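Suturing demos: how many before you train?

wotwood_mel
August 30, 2018
Finished another block of suturing runs tonight and I'm buzzing! We're at 434 recorded now, all teleoperated, wrist camera on for every one. Sze-wing Kwan did most of the driving and her throws are lovely to watch.

My plan is to keep everything, including the fumbled grabs and the regrasps. I reckon the policy needs to see how a person gets out of trouble with the thread.
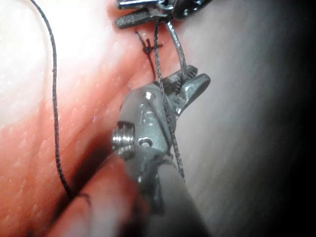 We label each run in 4 stages (reach, grasp, pull, tie) and the pull stage is by far the messiest. Two of us labelled the same 16 runs and our boundaries hardly matched. Anyone got a rule they like?

Braruddale
Great stuff! I'd disagree on keeping everything, though. We trained on 200 clean runs and it beat our bigger mixed set easily. Fumbles taught ours to fumble.

chung_k
Depends how you tag them. If the recovery is its own segment you can weight it however you like. Tossing it is a waste of a good operator's time.

Braruddale
Fair, but who's doing all that tagging? Not me again.

fletorano
For the pull stage we start at first thread tension and stop when the jaws open. Dead simple, and our labellers mostly agree now.

wotwood_mel
Ooh, jaws opening is already in our logs! Trying that on the same 16 tomorrow. Still keeping my fumbles, sorry Braruddale :)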